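# Unexpected Gripper Release on a Two-Arm Tabletop Robot

Project report, Veronika Kerekes. Submitted Friday, December 21, 2018.

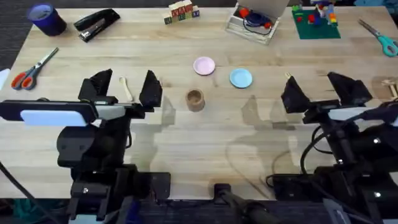

## 1. Background

The project started in August as a sorting exercise. Two small arms share one wooden table. They pick up ordinary things, such as cups, plates and a spoon, and move them to a place given in a task file. The arms run the Ratow motor controller, and the task files are written and played back in a program called Gedora. I took both over from last year's group and did not write either one.

My plan was to compare two ways of planning the handover of an object from the left arm to the right arm. That comparison was not finished. In the fourth week of testing the left gripper began to open by itself while holding an object, and the rest of the semester went into finding out why. This report is about that fault.

## 2. What happened

The first time, the left arm was holding a wooden cup above the middle of the table. It was waiting for the right arm to come in and take it. The gripper opened, the cup fell on its side and rolled off the front edge. No alarm was shown. Gedora continued with the task, and the right arm closed on nothing and carried nothing to the drop point.

I assumed the grip was too weak, so I raised the grip setting and repeated the run. It worked four times in a row, and I wrote in the log that the problem was solved. This was a mistake. Two days later it happened again with a pair of scissors. They landed points down close to the place where I normally rest my hand when I reset the objects. My hand was not there at that moment, but it had been there a short time before.

After that I stopped all runs with scissors and reported it to the lab supervisor. We agreed that I could go on testing with the cup and the spoon only, with both hands off the table while the arms had power.

## 3. Finding the cause

### 3.1 Things that were checked first

I went through the mechanical parts before the software. The finger screws on the left gripper were tight. The fingers had no play when pushed from the side. I exchanged the gripper motors between the two arms, and the fault stayed on the left side, so the motor was cleared.

Then I looked at temperature. The left gripper motor holds objects longer than the right one in my task, and I thought it might be shutting down to protect itself. The motor reports its own temperature, and it was well under the limit in every run where the gripper opened. Temperature was also ruled out.

### 3.2 The cable

What pointed to the cable was the position of the arm. I had been writing down the time of each release but not the pose. When I added the pose to the log, it was clear that the gripper only opened when the wrist was turned far outward. In the middle of its range it never failed.

I then ran a fixed motion over and over with the cup in the gripper, turning the wrist from center to outward and back. There were 80 runs of this motion. The gripper opened in 23 of them, every time in the outward part.

With the power off, I turned the wrist by hand to the same pose. The motor cable became tight there and pulled on its connector. The connector housing had a small crack on one side and could be tilted with a fingernail. In the outward pose the plug was being pulled partly out of its socket, and the motor lost power for a moment.

### 3.3 Why the gripper opened

A short loss of power should not be enough to drop a light object, because the gears have friction. The second part of the fault was in the settings. When a motor comes back after a power loss, Ratow sends it to its start position. For the arm joints, last year's group had changed this to "hold where you are." For the grippers they had not changed it, and the start position of a gripper is fully open.

So there were two separate problems:

- The cable was too short for the outward wrist pose and had damaged its connector.
- After a power loss the gripper was commanded to open.

My first repair, the higher grip setting, had no connection to either of them. The four good runs after it were chance.

### 3.4 Why there was no alarm

Ratow does write a line when a motor drops out and returns. The line goes into a text log that Gedora does not read. I found the lines for all of the earlier releases when I finally opened that file. Reading it on the first day would have saved me weeks.

## 4. Repair

1. The cracked connector was replaced. I ordered the part from Studberg, and the supervisor checked the crimps before we powered the arm.
2. The new cable is longer and has a loop at the wrist, so it stays slack in every pose I could reach by hand.
3. The restart setting for both grippers was changed to "hold."
4. A small script now reads the Ratow log during a run. If any motor drops out, both arms stop and the task does not continue until somebody confirms it on the keyboard.

The fourth item took the most time. My first version stopped the arms by cutting all motor power, and the arms sank down onto the table. The second version keeps the motors on and only stops the motion.

## 5. Test after the repair

I repeated the same wrist motion for 1,000 runs, spread over several days. There was no release and no dropout line in the log.

I also wanted to know if the stop script would work in case the cable failed again. For this I put a switch in the gripper motor line and opened it by hand during a run. I did this 20 times. Both arms stopped each time and the fingers kept their position after the power returned. In two of these tests the cup slipped a little lower between the fingers but did not fall.

The test does not cover everything. It was done with the cup only. A heavier object may slip further during the moment without power, and I have no numbers for that. The right arm received the new setting but still has its old cable. I inspected it and saw no crack.

## 6. Changes to how we work at the table

These rules are now taped to the side of the computer desk and apply to both project groups:

- Hands off the table when the motors have power, also when the arms are standing still.
- No scissors in the gripper until the right cable has been replaced too.
- Open the Ratow log after any run that ends in an unexpected way, before changing a setting.
- Change one setting at a time and write down the old value.
- Pull the cables through the full range of each joint, power off, when an arm has been taken apart.

The emergency stop button was on the floor behind the desk when I took over the setup. It is now screwed to the desk, on the side where the operator sits.

## 7. Open points

The handover comparison is still to be done. The task files for it are in the Ambaye folder on the lab computer, together with my logs and the stop script. The files with "old" in the name were made before the repair and should not be used for results, as some of the failed handovers in them were caused by the cable.

The replacement cable for the right arm has been ordered and had not arrived when this report was handed in.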